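Frequently asked questions: Ekness two-arm folding policy

What does the method do?
Ekness is a policy for folding garments with two small robot arms. It predicts short action chunks for both arms together and re-plans after each chunk. There is no separate model of the cloth.

How much training data does it use?
The base policy was trained on 320 teleoperated demonstrations. A second set of 109 correction episodes was added after the first evaluation. In these, the operator takes over when a fold starts to drift.

Why are corrections kept as a separate set?
They are sampled at a higher rate than the demonstrations. Merging the two sets at an equal rate removed most of the benefit in our tests.

What counts as a success?
Mỹ Hứa scored all 132 evaluation trials against a fixed rubric. A trial passes if the final outline is within tolerance and no layer has slipped out of the fold. Time is recorded but does not affect the score.

How does it compare with Prerkside?
Prerkside controls each arm with its own network. It does well on first folds and poorly on later ones, where both grippers must move the same stack of layers. We have not compared the two on stiff fabrics.

Which steps fail most often?
Late folds on long, narrow strips. Once the garment is folded lengthwise, each gripper works near one end, and a small error in height picks up one layer instead of all of them.

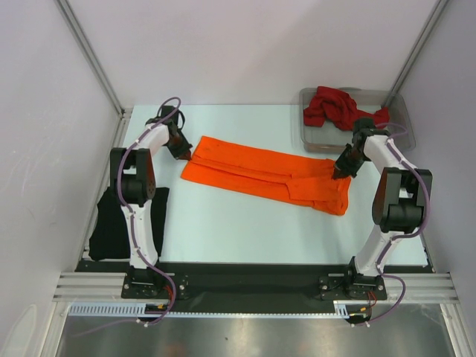 Raising the grasp force does not fix this. Adding a short pause before closing the fingers helped slightly, at the cost of longer trials.

Can I run it on other arms?
Yes, if both arms accept joint position targets. Camera calibration must be redone. The Sonora configuration is the best starting point.

Is the data available?
The demonstrations are. The correction set will follow in September, in the Lý format.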